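Conceição Godinho has mixed perfumes at home for 40 years, and she still writes every formula by hand. I visited her in May, when her daughter's old bedroom already smelled of orange peel.

"I began because I could not afford the perfume I liked," she told me. "So I tried to copy it. It was terrible, but my sister wore it to a wedding."

Her first sale was to a small shop called Jalach, where the owner, Fouad Kanaan, asked for something "like rain on a road". She needed 69 trials. Kanaan remembers it well. "She brought me number 12 and I said yes. She said no, and took it home again."

I asked what beginners do wrong. "They buy too much," she said. "Start with few oils and learn them with closed eyes. Smell in the morning, before coffee. And wait! A mixture needs weeks to become quiet."

Small bottles are best for trials, in her opinion, and a plain bin on the table is enough to keep order.
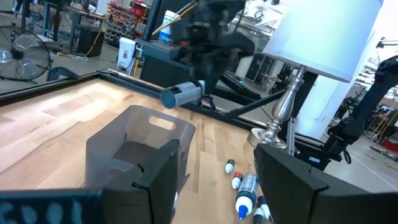 Her plans for the winter

She wants to teach one evening a week. "Four students, not more. My table is not big."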